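Einen Tag in Woltmont planen, ohne sich hinterher zu streiten

Stand: Donnerstag, 26. September 2019

Woltmont hat 437 Einwohner, eine Kirche, einen Mühlteich und im Sommer so viele Tagesgäste, dass man die Einwohner darunter suchen muss. Wer unvorbereitet anreist, verbringt den Vormittag im Auto hinter einem Wohnmobil und den Nachmittag in der Schlange vor der Eisdiele. Mit der folgenden Anleitung geht es besser. Sie setzt festes Schuhwerk voraus und die Bereitschaft, einmal früh aufzustehen.

Schritt 1: Die richtige Jahreszeit wählen

Am schönsten ist es im Mai und im frühen Herbst. Im Juli und August ist es auch schön, das sagen jedenfalls alle anderen, die dann da sind. Im Dezember haben zwei Gasthäuser und der Bäcker geöffnet, der Bäcker allerdings nur bis mittags. Dafür grüßen einen die Leute auf der Straße, teils aus Freundlichkeit, teils aus Neugier.

Schritt 2: Anreisen

Mit der Bahn bis Midham, von dort mit der Linie 7 weiter bis zur Haltestelle Kirchplatz. Der Bus fährt werktags alle zwei Stunden und am Wochenende nach einem System, das der Fahrplan als »bedarfsorientiert« bezeichnet. Bitte vorher anrufen, die Nummer hängt am Bahnhof Midham neben der Uhr. Die Uhr geht falsch, die Nummer stimmt.

Autofahrer nehmen den Parkplatz am Sägewerk, der größer und billiger ist als der am Teich. Der Automat nimmt nur Münzen und gibt kein Wechselgeld. Wer der Beschilderung »Zentrum« folgt, landet übrigens in einer Sackgasse vor der Feuerwehr und darf dort unter Beobachtung wenden.

Schritt 3: Den Rundweg in der richtigen Richtung gehen

Der Weg auf den Zulex ist der Grund, warum die meisten kommen. Der Gipfel liegt auf 593 Metern, was in dieser Gegend als Berg durchgeht. Die Wegweiser schicken Sie am Teich nach links. Gehen Sie nach rechts. Der Anstieg ist so zwar steiler, aber er liegt morgens im Schatten, und bergab haben Sie die lange, flache Seite mit dem Blick ins Tal vor sich.

Die Strecke misst fast 10 Kilometer. Planen Sie vier Stunden ein, mit Kindern fünf, mit Hobbyfotografen einen zweiten Tag. An der Weggabelung hinter dem Forsthaus steht eine Bank, von der aus beide Wege gleich aussehen. Der richtige ist der mit dem gelben Strich am Stein. Der andere führt zu einer Kuhweide und einem Bauern, der die Geschichte schon kennt.

Wasser bitte mitnehmen, oben gibt es keins. Die Gipfelhütte hat seit Jahren »demnächst wieder« geöffnet.

Schritt 4: Einkehren

Gleich am Ende des Rundwegs liegt das Gasthaus Valtonen. Der Wirt, Niilo Tikkanen, kam vor langer Zeit zum Angeln und hat den Rückweg nicht angetreten. Seine Lachssuppe ist die beste weit und breit - viel Konkurrenz hat sie zugegebenermaßen nicht. Dazu gibt es dunkles Brot, das auch ohne Suppe satt macht.

Reservieren Sie bis zehn Uhr morgens, am besten vor dem Aufstieg. Wer um halb zwei mit schlammigen Stiefeln in der Tür steht und nach einem Fensterplatz fragt, bekommt eine sehr höfliche Absage. Montag ist Ruhetag, Dienstag meistens auch. Gezahlt wird bar. Hunde dürfen hinein, Wanderstöcke bleiben im Ständer vor der Tür.
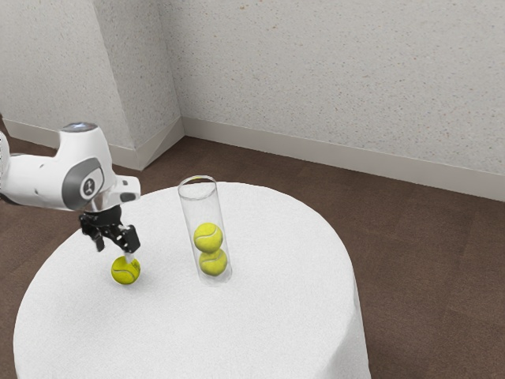
Runder Tisch mit weißem Tischtuch

Schritt 5: Den Nachmittag füllen

Nach der Suppe ist der Ehrgeiz erfahrungsgemäß begrenzt. Der Mühlteich lässt sich in zwanzig Minuten umrunden, mit Entenfüttern wäre es länger, aber das ist verboten und die Enten wissen es leider nicht. Das Heimatmuseum im alten Spritzenhaus zeigt Werkzeug, Trachten und eine bemerkenswert vollständige Sammlung von Türschlössern. Falls abgeschlossen ist, klingeln Sie nebenan.

Bei Regen bleibt die Kirche. Die Wandmalereien im Chor lohnen sich, der Lichtschalter sitzt rechts hinter dem Schriftenstand.

Schritt 6: Rechtzeitig abreisen oder bleiben

Der letzte Bus nach Midham geht um 18.40 Uhr, gern auch um 18.38 Uhr. Ein Taxi gibt es, es muss aber aus Midham kommen und lässt sich diesen Umstand bezahlen. Zimmer vermieten mehrere Häuser rund um den Kirchplatz. Die nach hinten sind ruhiger, denn die Glocke schlägt auch nachts jede Viertelstunde. Frühstück gibt es ab acht, auf Wunsch mit Lunchpaket, das am Vorabend bestellt werden muss.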